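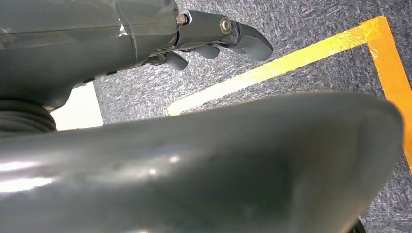
Re: [clotach-list] Table space, cords, and what to bring

Hi all, and hi Aníbal especially,

Thank you for such a nice long message, and sorry it took me a couple of evenings to sit down and answer it properly. I've kept your text below and put my answers in between, the old-fashioned way. I'm sending this to everybody instead of just you, as we've had a few new people join the list this month and I suspect at least some of them were wondering the same things (I certainly was, my first time!).

On 3/17/26, Aníbal Correa wrote:
> Hello everyone. I signed up for the list after coming by the
> Srivastava Room with my cousin and I would love to start coming
> regularly. I have a laptop, a drone controller that I'm still
> learning my way around, and far too many cables. I wasn't sure how
> much of it is reasonable to put on a table that other people are
> also using.

Bring it all, is the short version. The longer version is that the pale wood tables look bigger than they are once two people have sat down and opened up, so what I do is leave the bag under my chair and only take out what I'm using that hour. A laptop and a controller side by side is fine. If you have the kind of controller with antennas that stick up and out, put it at the far end of the table with the antennas pointing away from your neighbor. I caught a sleeve on one in October and sent the whole thing sliding, and while it was perfectly all right afterward, I was not.

> Is there power at the tables or should I arrive charged?

Arrive charged if you can, but there is power. It comes from along the wall, and we have three extension cords in the gray tub, the longest of them 20 feet. Please run them along the edge of the carpet and then up the table leg, and please don't go straight across the walkway, even for a minute. The carpet hides a dark cord surprisingly well. I used to tape mine down until the Destomberg office asked us very kindly to stop, as it was pulling up the fuzz, and now I use the flat rubber covers that live in the same tub. They smell a bit but they stay where you put them.

For your laptop cord, leave a little slack on the tabletop so that it can loop, and don't stretch it tight from the side of the machine. I've gone through two chargers at $59 apiece from doing exactly that, so this is advice from the heart (and the wallet).

> My cousin's phone got put under somebody's notebook and we spent
> ages looking for it. Is there a place for phones?

Oh, I remember that! I'm so glad it turned up. We've been using the white counter next to the table for that lately and it works nicely. Phones go on top, face up, where everybody can see them. The top is glossy, so a phone in a slick case will skate if you bump it; set it well in from the edge. Water bottles can stand at the end of the counter too, lid on, please. What I'd rather not see up there is open coffee, however carefully it's been carried in from Hustis across the street.

> I also have some very small parts and I'm nervous about losing them.

You're right to be nervous. Anything flat and about the size of a card will get swept up with the scrap paper when we tidy, and I say this as the person who does most of the sweeping up. Bring a lid from a jar, or a saucer, or one of those trays from takeout sushi, and keep the little things in that whenever you're not holding them. I have a cookie tin lid I've had for years and I'm far too fond of it. If something drops on the carpet, say so right away and everyone will stop rolling their chairs while you look. There's a flashlight in the gray tub. Hold it down low, almost flat against the floor, and whatever you've dropped will usually throw a shadow.

The room is ours until 9, and we start packing up 35 minutes before that, which sounds like a lot until you've watched people coil cables. Wipe the table with the dry cloth first and then the damp one. Chairs go back in under the tables and are not stacked.

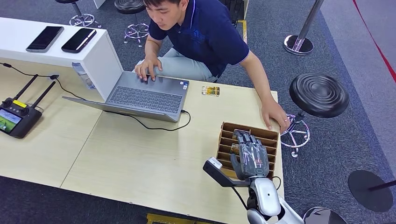 > Do I have to reserve a seat, or can I just show up?

Just show up, there's no sign-up sheet. We have room for 6 at the long table, and when it fills we open the folding one that's kept behind the door. If you know you'll need a whole end to yourself, write to the list the day before and someone will hold it for you.

> And is it all right if I mostly sit and read manuals for the first
> few weeks?

Of course it is. I spent most of my first winter doing that, and I still have evenings when I don't get any further than opening the laptop and answering mail. Come and read. If you'd like company, sit near the counter end, where people tend to chat, and if you'd like peace, take the seat with your back to the window.

A last thing for everybody: one of the extension cords went home with somebody, the brown one with a bit of green yarn tied around the plug. I'm not cross at all, I've done it myself with the good scissors. Just slip it back in the tub when you're next in.

Looking forward to seeing you, Aníbal, and do bring your cousin along again.

Warmly,
M.

--
clotach-list: reply goes to the whole list
To leave, send a blank message with "unsubscribe" as the subject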